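Evenings with the simulated cell, part two

I promised in June that I would write down how I look after the counter cell, and then I did not do it. The notes stayed in a text file on my desktop. Now the cell has been repaired two times more, so I have better notes and fewer excuses.

For new readers: the cell lives only in the simulator. One arm, one gripper, one long marble counter and a changing set of objects. I call it Skusent.

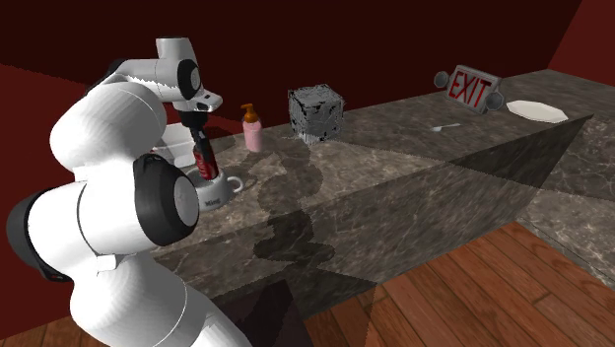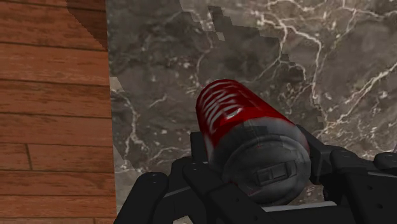 The arm over the counter with the mug and the leaning EXIT sign, and the can in the fingers.

Bench Notes, no. 21

People sometimes think that a simulated machine needs no maintenance. There is no grease and no broken cable, this is true. But the settings move away from each other little by little, each time I update something, and after a few months the arm behaves like a machine with a loose screw. So I treat it as a real one. It has a log, and I write in the log before I touch anything.

The first thing I check is the base. My arm is placed with numbers in a scene file, and the counter is placed with other numbers in a different file. When I changed the kitchen model last summer, the counter became slightly higher and the arm stayed where it was. For some days I was looking for a mistake in the planner, which was perfectly innocent. Now I have a short script called Grecu that brings the arm down above an empty part of the counter and reports the distance. If the distance is wrong, I stop and correct the base before anything else.

The second thing is the gripper. This is where I lose most of my evenings. The fingers are moved by links, and the links must close together as one mechanism. In the simulator this is done by constraints, and if the constraints are too soft, one pad arrives before the other and pushes the object sideways. With a box you hardly notice. A can is less polite, it turns in the fingers and then you see immediately that the two sides do not agree. I made the constraints stiffer and the solver began to shake. I made the time step smaller and the shaking stopped, but everything was slow.

What I have at the moment is a compromise. The gripper joints have their own damping, and the closing force is limited, and I run a test of 2000 closings each time I change one of these values. The last test before the repair had 447 bad ones, where the object was turned or dropped. I will not write the new number yet, the test is still running on the old computer and I do not want to be happy too early.

Third, the collision shapes. The shape that you see and the shape that the physics uses are two different things, and I forget this every time. The mug was the worst of them. Its collision shape was closed on the top, like a mug with a lid, so nothing could go inside. I had copied it from the Bruvton object pack without looking. To repair it I cut the body into small convex pieces and left the middle open. It took one evening and a lot of tea. If you use the same pack, please check all your cups and bowls.

Hema Murthy wrote to me after the previous post and asked why I do not simply take a simpler gripper with two sliding fingers. It is a good question! The sliding one would be easier to keep in order, and I think for many people it is the right choice. I stay with the links only for the reason that the arm at my work has a similar hand, and I want to make my mistakes at home first.

Small things from the log, in case somebody needs them:

The friction of the pads is written in the gripper file, but the object file can win over it. Look in both.

After an update of Orarard, open the joint limits and compare them with your saved copy. Mine came back to default two times.

Reset the arm to the home position before you save the scene - otherwise it starts the next day bent over the counter, and the first movement goes through everything that stands there.

Next I want to look at the wrist. There is a small jump when it passes through zero, and I have three theories, all of them weak.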